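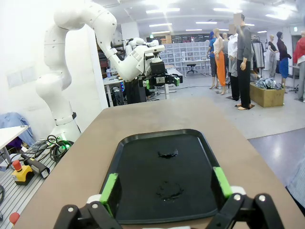 My sister says I should stop calling it a commute if I only do it twice a week. I still call it that. The bus leaves Jumdale at ten past seven and gets into Trostthorpe 90 minutes later, and whatever you call it, that is a long time to sit still.

I started taking the bus in July, when the car needed a new clutch and I didn't want to pay for one. The plan was to go without for a month. The car is still parked behind the house with leaves on the hood, and I have a stack of used tickets in the kitchen drawer.

The route goes out past the grain elevator, through Gudeta, then over the ridge to Trakness, where the driver takes a break. Trakness has a shelter with a bench and a vending machine that takes coins only. I get off there every time, even in the rain, and walk to the end of the parking lot and back. If I don't, my left knee lets me know by lunch.

A return ticket costs 14 dollars. I used to spend more than that on gas, and then parking on top of it. I haven't worked out the insurance, which I'm still paying on a car I don't drive. That is the next thing to deal with.

I thought I would read. I brought the same library book for weeks and got through two chapters. The road over the ridge has too many bends for it, and I get a headache before Gudeta. Podcasts are fine as far as Trakness, then the signal goes, so I download them the night before when I remember. Mostly I look out the window. The fields on the north side were cut late this year, and there is a pond I never noticed in all the time I was driving.

Things I keep in my bag now: a thin sweater, a bottle of water, coins for the machine, a phone charger that doesn't work in the bus sockets but does at the station. I took the umbrella out after leaving it on the seat for the second time. The depot got it back to me both times, but it's on the far side of town and closes at 4.

The winter timetable went up last week. The morning bus stays the same, but the late one home is gone, so I'll have to leave work earlier or wait for the slow one that stops in every village – and the slow one doesn't go over the ridge at all if there is snow. I've asked about changing my hours. If the answer is no, I suppose I'll be calling the garage about that clutch.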